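Home | Start Here | FAQ | Swap List | Contact

Questions I get about the small-space declutter

I'm Zoi Sfakianakis and I run Nostside, a little blog about living in too few rooms with too many things. These are the questions that land in my inbox most, last tidied up in August 2020.

Do I have to do the whole place at once?

Please don't! I tried that my first year and ended up sleeping next to a pile of winter coats. Pick one drawer, or one shelf if you're feeling brave, and stop when it's done. I set a timer for 20 minutes and when it goes off I go make coffee, even if there's still stuff on the floor.

How do I decide what stays?

I ask myself if I'd pay to move it. That's the whole test. My old bread machine failed it (I loved the idea of that thing so much more than the bread), and so did a box of phone chargers for phones I couldn't even name.

What about paper?

Oh, paper is the worst, and I say this as someone who once kept 823 recipe clippings and cooked maybe four of them. Bills and anything official go in one folder. Warranties go in another. Kids' drawings get their own box, and when the box is full we sit down and choose favorites together – bring snacks, it takes forever.

Do I need to buy storage bins first?

Nope, buy them last, if you buy them at all. I use whatever baskets I already have and move them from room to room as I sort. If a basket is full and you still have things in your hands, that's your cue to go through it again.
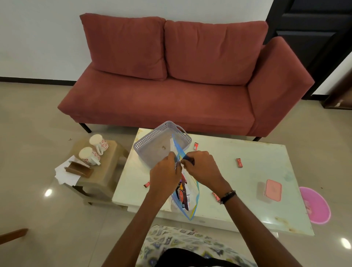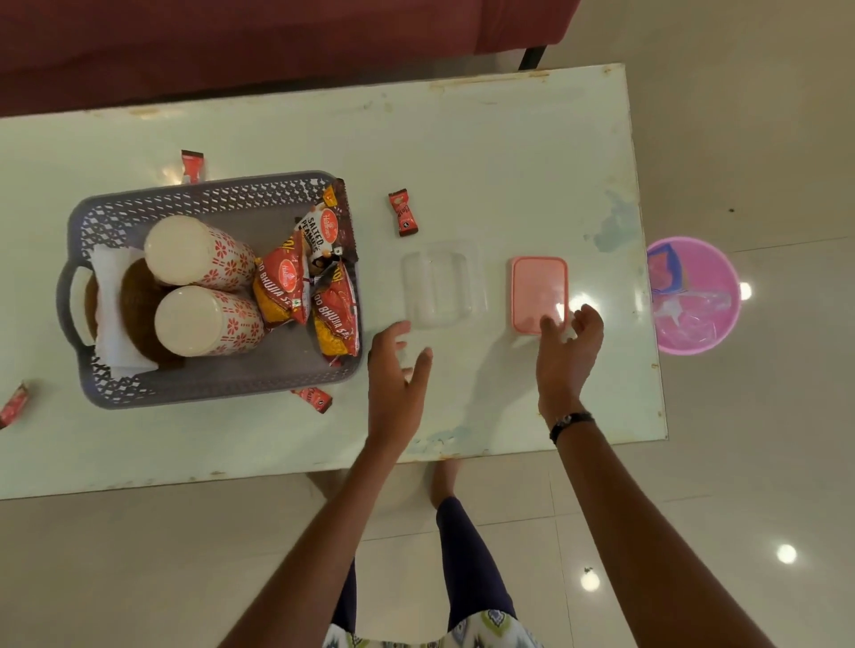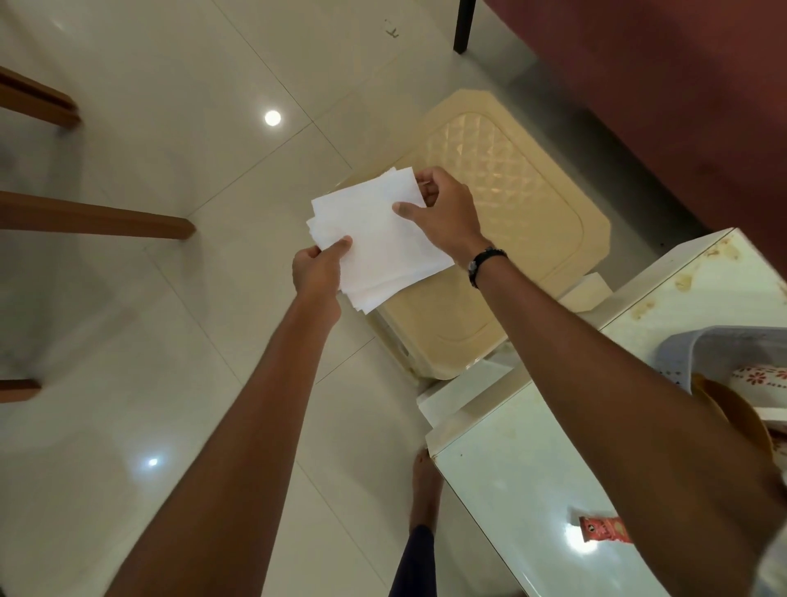
Sorting in progress: a basket by the sofa, containers on the table, and a stack of paper.

My partner won't get rid of anything. Help?

Leave their stuff alone and do yours. I mean it! Balthasar Baumgartner wrote to me last September to say he'd spent months arguing with his wife over her magazines, gave up, cleared out his own closet, and two weeks later she started on the magazines by herself. I can't promise you'll get the same, but at least you'll have a nice closet.

Where do you take things you don't want?

Clothes and dishes go to the Mokoena thrift store, which takes drop-offs at the side door. Books I trade on the Swap List (link up top). Call ahead about furniture – they turned away my armchair and I had to drag it all the way home.

Is the Sitetti planner still available?

The printed one sold out and I'm not doing another run for now, sorry. I still use mine every week, coffee stains and all.

Can I send you before and after pictures?

Yes, I love them! Use the contact form and tell me if it's okay to share.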